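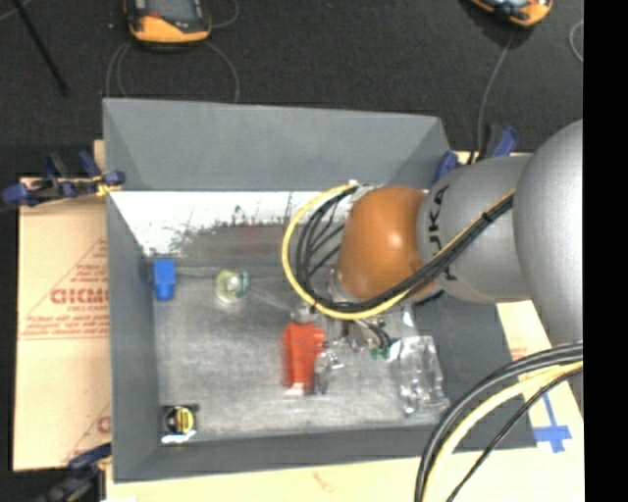
Abb. 3: Roboterarm über einem grauen Behälter mit einigen verstreuten Teilen.

4.2 Wie die Betriebe ihre Fremdwährungskredite absichern

Ich gebe zu, dass ich mit einer ziemlich festen Erwartung in die Auswertung gegangen bin. Wer in Euro verdient und in Dollar verschuldet ist, der sichert sich ab, dachte ich - zumindest für die nächsten Quartale. Bei den 19 mittelständischen Firmen in meiner Stichprobe tun das aber nur sieben regelmäßig, und von diesen sieben arbeiten vier ausschließlich mit einfachen Termingeschäften über die Hausbank. Optionen kamen so selten vor, dass ich sie in der Regression gar nicht getrennt ausweisen konnte (siehe Anhang B).

Besonders lange habe ich über Becerra gegrübelt. Das Unternehmen hat fast 480 Beschäftigte, eine eigene Finanzabteilung und trotzdem über Jahre jede Absicherung abgelehnt. Im Gespräch hieß es, die Margen gäben die Kosten nicht her. Rechnet man die Terminaufschläge nach, stimmt das für einzelne Quartale sogar! Über den ganzen Zeitraum gesehen war der Verzicht allerdings teurer, und zwar schon dann, wenn ich den Februar mit seinem Kurssprung weglasse.

Vistetti macht es umgekehrt und sichert pauschal alles mit einer Laufzeit von 12 Monaten ab, egal ob die Forderung schon besteht oder nur geplant ist. Das ist bequem, führt aber bei Auftragsausfällen zu offenen Positionen in die andere Richtung. Ob man so etwas noch Absicherung nennen sollte, darüber habe ich mit Marilou Sarmiento lange gestritten. Sie würde solche Fälle komplett herausnehmen, ich habe sie dringelassen und mit einer Dummyvariable markiert. Am Vorzeichen ändert sich nichts, der Koeffizient wird bloß etwas kleiner.

Bleibt die Frage nach den Banken. In Vundholm verlangte das Institut vor Ort eine Mindestsumme, an der kleinere Kreditnehmer schlicht scheiterten, und bei Mavdale wurde die Kreditlinie um den Nennwert der Termingeschäfte gekürzt. Solche Nebenbedingungen tauchen in den Bilanzdaten nirgends auf - ich habe sie nur aus den Interviews, und die sind natürlich mit Vorsicht zu lesen. Im nächsten Abschnitt versuche ich deshalb, die Linienkürzung über die ungenutzten Kreditzusagen näherungsweise zu schätzen.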